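Search the guide
Flokska Help

Last updated: April

4. Putting extension leads away

The box says these leads store "tangle-free". We have our doubts, so do it this way.

1. Switch off at the wall and pull out the plug. Unplug everything from the strip.
2. Lay the strip on a table and spread the cord out in wide, easy bends.
3. Work from the strip towards the plug, letting out any twists.
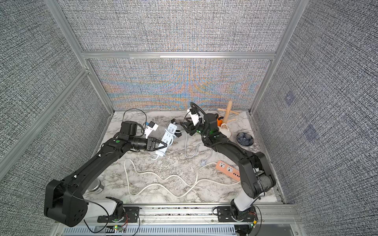

4. Coil loosely, leaving the plug until last. Don't wind the cord tightly round the strip, whatever the sleeve suggests.

Note: The supplied tie is said to last 1,000 uses. Ours gave up after roughly 30.

CAUTION: Never use a lead while it is coiled.

We use cookies. Accept / Manage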